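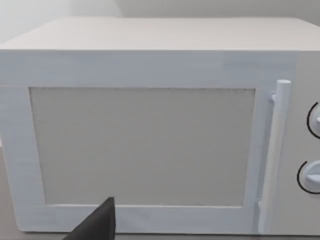 Soup for one, how do you all manage it?
celeste_peixoto, 4/21/21
My mother's bean soup feeds a crowd, and now that the kids have moved out I'm eating it for days on end. I've started freezing it in single bowls, and with a plain white microwave like that one, flat on top, I can rest the lid up there while I stir. But the beans go mealy on me! Does anyone freeze theirs and still love it?

hafpugh
Oh Celeste, I do, all winter long. Undercook the beans a little before they go in the freezer – they'll finish when you warm them up.

sulastri_c
I have to disagree with Haf, sorry! Undercooked beans upset my stomach something awful. I freeze the broth alone and add fresh beans later. The jars go upside down in a wire rack by the sink, like this dark gray one, before I fill them.

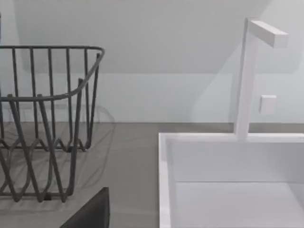 Re: Soup for one
hafpugh
A little firm, Sulastri, I didn't mean raw! Mine get a good 77 minutes at a simmer.

celeste_peixoto
I'll try a batch each way in May and let you both know.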